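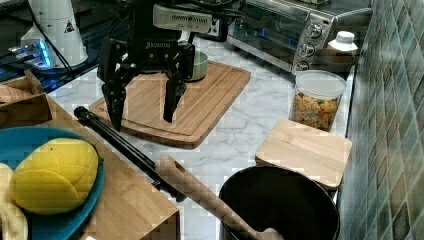

Kitchen working group, minutes
Thursday, small meeting room, Callaneo

Present: Shazia Orakzai (chair), Ksawery Kurek, Zorica Ristić (minutes)
Apologies: Omprakash Lodhi

1. Minutes of the last meeting
Approved with one correction. Under item 4, "sink" should read "stove".

2. Counter layout
KK proposed that the toaster oven stay at the back of the counter and that nothing be stored on top of it. Agreed. The large bamboo cutting board stays out as the main work surface. ZR asked whether the small board should go in a drawer – no drawer is deep enough. It stays by the tiled wall.

3. Dry goods
Cereal and snack pieces to be kept in clear canisters with lids. Opened bags are not to be left on the counter overnight. SO will order 2 more canisters from Plavow. Labels were discussed and not adopted.

4. Boards
The juice groove on the large board holds water if the board is dried flat. Boards to be stood on edge for 40 minutes after washing. Oiling every 3 weeks, KK to start.

5. Utensils
Wooden spoons are not to be soaked or left standing in pots after cooking. ZR reported one split handle, discarded. Replacement not needed at present.

6. Tiles
Quote for regrouting the green tiles received from Ratumeck. It does not state whether sealing is included. SO to ask. Deferred to November.

7. Any other business
OL asked by message for a second outlet near the counter. Carried over.

Meeting closed after 20 minutes.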